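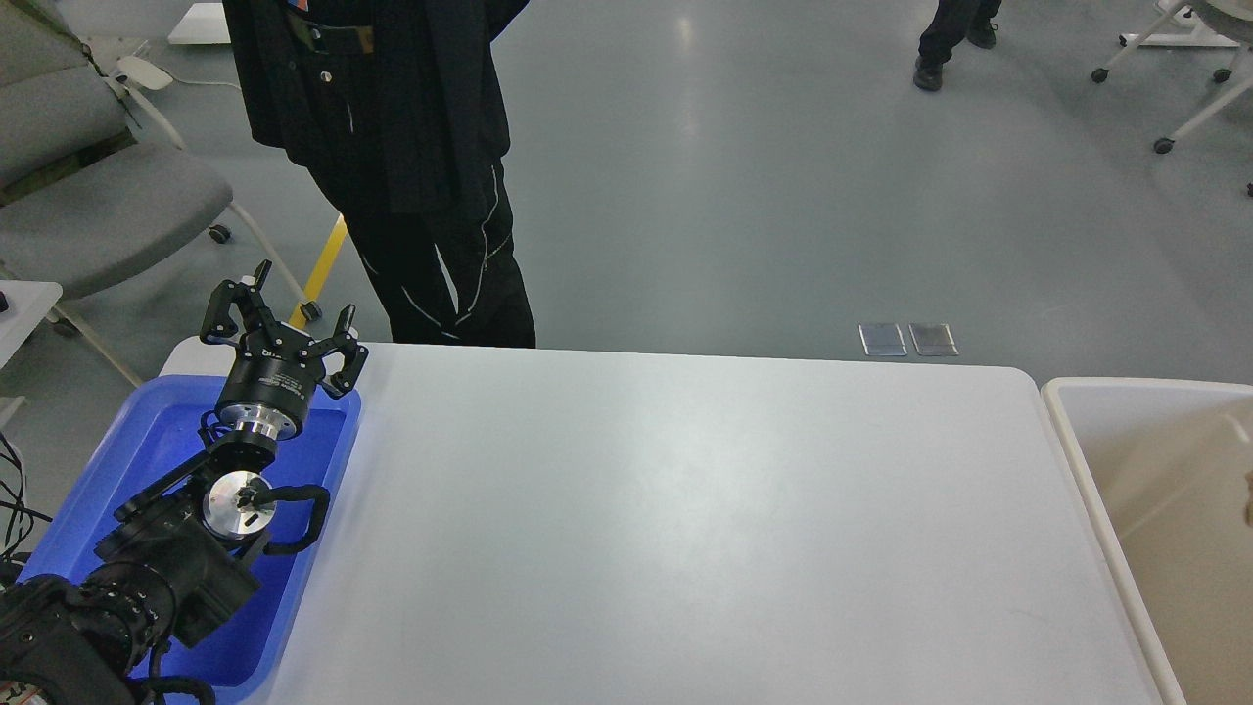 12月に入ってから、電気代を見直している。きっかけは先月の明細で、前の月より4000円高かった。暖房を使い始めたのだから上がるのは当然だが、使い方を変えたつもりはなかったので少し気になった。

まず窓をどうにかすることにした。うちは築27年の集合住宅で、サッシはアルミ、ガラスは一枚もの。朝の6時ごろに窓際に立つと足元が冷たい。以前はプチプチを貼っていたが、外が見えなくなるのと、春に剥がすときに跡が残るのが嫌でやめていた。

今年はカーテンを替えた。Flombergの裏地付きのもので、丈は床に少し触れるくらいにした。前のカーテンは床から数センチ浮いていて、下から冷気が流れていたのだと思う。洗濯機で洗えるが、乾くまでは時間がかかりそうなので、春まで洗わない予定。色は灰色と生成りで迷って灰色にした。部屋は少し暗くなった。

次に隙間テープ。Brakolwoodのモヘアタイプを玄関と寝室の引き戸に貼った。寝室のほうは最初に厚いものを選んでしまい、戸が最後まで閉まらず貼り直しになった。レールの溝を先に測っておけばよかった。剥がした分はもう粘着力がなく、捨てた。

エアコンのフィルターも掃除した。2週間に一度と説明書にあるが、夏から一度もやっていなかった。掃除機で吸ってから風呂場でシャワーをかけ、日陰に干した。風の音が前より小さくなった気がする。設定温度は20度のままで、風量だけ自動に変えた。以前は弱にしていたが、部屋が暖まるまでに余計に時間がかかっていたらしい。

電力会社のプランも比べてみた。Vistaという比較サイトで今の契約を入れると、Obeidatの夜間割引のプランが上に出てきた。ただ、うちは夜に洗濯機を回せない。下の階に音が響くからだ。昼の単価が上がる分を計算すると、年間で80円しか変わらなかったので、そのままにした。手続きの手間を考えると替える意味がない。

あとは加湿器を使うかどうか。湿度が上がると暖かく感じるというが、うちの窓は結露がひどく、朝に拭く量が増える。昨年は窓枠のゴムにカビが出て、落とすのに半日かかった。今のところは洗濯物の部屋干しだけにしている。

次の明細が来たら、先月と比べてここに書く。検針は月の半ばなので、カーテンを替える前の日数もいくらか入ってしまう。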